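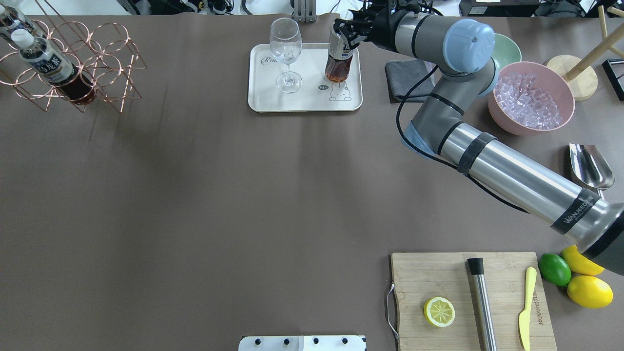

A reader of the last version asked why the bottles are put back in the rack at all when the serving tray has room for them. The rack is the storage place in this set and the tray is the serving place. A bottle left on the tray counts as "out", even if the drink is finished, and that is how the labels treat it.

Vasatano Drinks Table — data card

Summary
The set covers one small household job: setting out a drink on a tray and keeping the bottles in a wire rack on the same table. It holds 831 clips with a short text note for each. Inddale wrote the notes and Millier checked them. The table was set up in February and the main items stayed the same throughout.

What is on the table
Rack: copper or rose-gold colored wire, made of linked round cells. Listed as "rack" in every note.
Tray: white, rectangular, rounded corners, with a small cartoon that says "hi". Use the cartoon to tell which way the tray is turned.
Glass: clear wine glass with a stem. Listed as "glass".
Ice: kept in the pink bowl. The pale green bowl is listed by color only.
Cloth: dark gray, folded. Notes say "cloth", never "towel" or "napkin".
Bottles: white caps, labels facing any direction.

Rack cells
Cells are named by row and position as seen from above, with the long side of the table at the bottom. A cell is "full" if a bottle is inside it and "empty" if you can see down to the crossed bars.
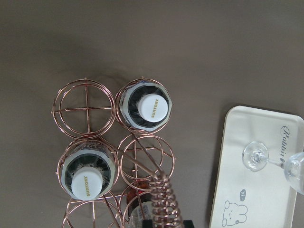
Where a bottle lies across more than one cell, the note says "across" and gives no cell name. Two bottles set diagonally are written as two full cells — there is no separate label for the pattern. Cap lettering is not used to name cells, as it can point any way.

Files
clips/ holds the video, 60 to a folder except the last.
notes/ has one text file per clip, same name as the clip.
cells.csv lists the rack state at the start and end of each clip.

Known problems
56 notes used "stand" for the rack in version 1. They were corrected in version 2, but old copies may still be around.
The wire throws thin shadows on the table and some cell edges are hard to place.
Liquid levels were not measured. Do not use the set for pouring amounts.

Corrections
Send the clip name and the line to change to Kwiatkowski. Fixes go into the next version.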